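Search this site
Enter keywords

3. Family routines and child cooperation at mealtimes

3.1 Background

Most parents of young children report at least one part of the day that regularly ends in conflict. In earlier surveys the evening meal came up more often than bedtime or getting dressed. Advice to parents has tended to deal with what to do after a child refuses to sit, throws food or leaves the table. Less has been written about what happens in the half hour before the meal, when the child is usually asked to stop playing and come to another room.

The Stuvness study was set up to look at this period. It followed 300 families with a child between the ages of three and six over one school year. Families were recruited through preschools in Latley and Wernar. Parents kept a short diary of evening meals, noting when the child was first told that dinner was coming, how many times the request was repeated, and whether the child came to the table without an argument. They also noted who was home and whether a screen was on.

3.2 Procedure

After a baseline period, families were placed at random in one of two groups. Parents in the notice group were asked to tell the child 15 minutes before the meal that play would end soon, and to give the child one small job connected with the meal. The job was left to the parent. Common choices were carrying napkins, calling a sibling or choosing a cup. Parents in the comparison group kept the diary and changed nothing else.

Both groups received the same phone call in January to check that the diary was being filled in. Calls followed a script and no advice was given. Parents who asked for help with behavior were sent a list of local services, and their diaries were kept in the analysis.

Diaries were coded by two readers who did not know which group a family was in. An evening was coded as cooperative if the child was seated within five minutes of the final request and the parent recorded no shouting, threats or physical moving of the child. Evenings with missing times were left out. Disagreements between the readers were settled by a third reader using the Chettiar coding manual.

3.3 Results

Of the 300 families, 200 returned enough diary pages to be included. These families supplied 1,610 evenings that could be coded. Families who dropped out were more likely to have a parent working evening shifts, and this limits what can be said about households where mealtimes vary from day to day.

Cooperative evenings became more common in the notice group and stayed close to baseline in the comparison group. The difference was larger for the younger children. Parents in the notice group also repeated the request fewer times. The presence of a second adult made little difference once the age of the child was taken into account.
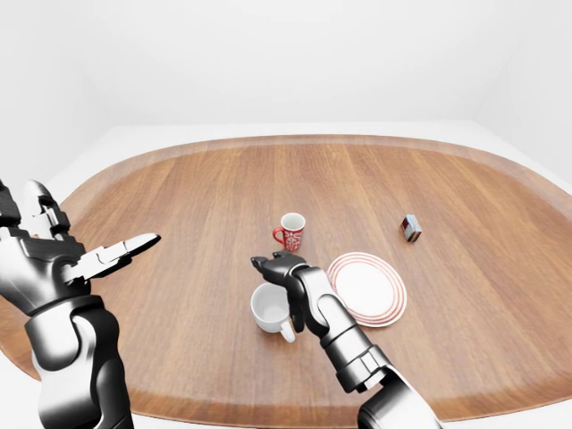
Figure 4. Computer-rendered view of an oval wooden table in a plain room.

The written comments help to explain the pattern. Several parents said that the small job mattered more than the early notice, and that on evenings when they gave notice alone the child often ignored it. Others said the opposite. The design does not allow the two parts to be separated, and a later study would need a group that received only one of them.

A few parents stopped giving the child a job after several weeks. Their reasons were mostly practical: the job took longer than doing it themselves, or two children wanted the same one. In these families the number of cooperative evenings fell slightly but did not return to the baseline level.

Diary entries depend on what a parent notices and is willing to write down. Parents in the notice group knew they were trying something new and may have judged the evenings more kindly. Home recordings would have given a firmer measure, but most of the families asked during recruitment did not want them.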